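How a robot learns to hang up a hat
Science Explained for ages 10 to 13
Jun 20, 2024

Hanging a hat on a stand is a short job for a person. The hat goes up, the hand lets go, and the arm drops. For a robot, the same job is a string of small decisions. How wide should the fingers open? Which part of the hat should they hold? When is it safe to let go?

One way to give a robot these answers is to write a rule for every movement. This works well in a factory, where each part arrives in the same spot and has the same shape. It works poorly with cloth. A cap bends when it is squeezed, and it rarely bends the same way twice.

A second way is called imitation learning. The robot is given many recordings of people doing the job, and a computer program looks for the patterns in them. The Plakel project uses this method to study household tasks.

What gets recorded

In Plakel, a person does the task while holding a gripper tool in one hand. A gripper is a set of mechanical fingers. A camera on the tool records what is in front of the fingers from start to finish. One complete try at the task is called a demonstration.

The camera's position matters. If a person were filmed from across the room, the program would see an arm and a body that the robot does not have. A camera on the tool records a view much closer to the one the robot will have later.

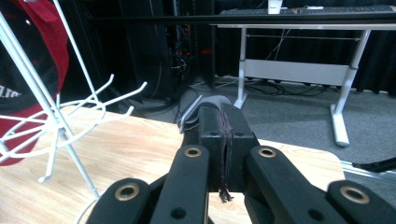 A video is a row of still pictures, called frames. The program takes a frame and predicts the next small movement: forward a little, left a little, fingers closed a little. It then compares its prediction with what the person did. The difference between the two is called the error. The program adjusts itself to make the error smaller and moves on to the next frame. This stage is called training.

Does more practice help?

The researchers wanted to know how many demonstrations were needed. They trained one version of the program, Skaminard, on 300 demonstrations. They trained another version, Clarnura, on 1,599. Everything else was kept the same, so that any change in the result could be put down to the number of demonstrations. Scientists call this a fair test.

Each version then had 20 tries at hanging a cap. Skaminard finished six. Clarnura finished 14.

Most of Clarnura's failures came at the end of the task. The gripper opened too early, and the cap slid off the hook. A flat picture gives limited information about depth – how far away something is – and a thin hook is hard to judge.

What the result does not show

Twenty tries is a small test. The stand was also the same one each time, so the result says nothing yet about a coat rack or a nail in a wall. The next round of tests, planned for September, will use stands in different shapes and colours.

Words to know

Gripper: the part of a robot that holds things.
Demonstration: one recorded try at a task.
Frame: one still picture from a video.
Error: the difference between a prediction and what was recorded.
Fair test: an experiment in which only one thing is changed.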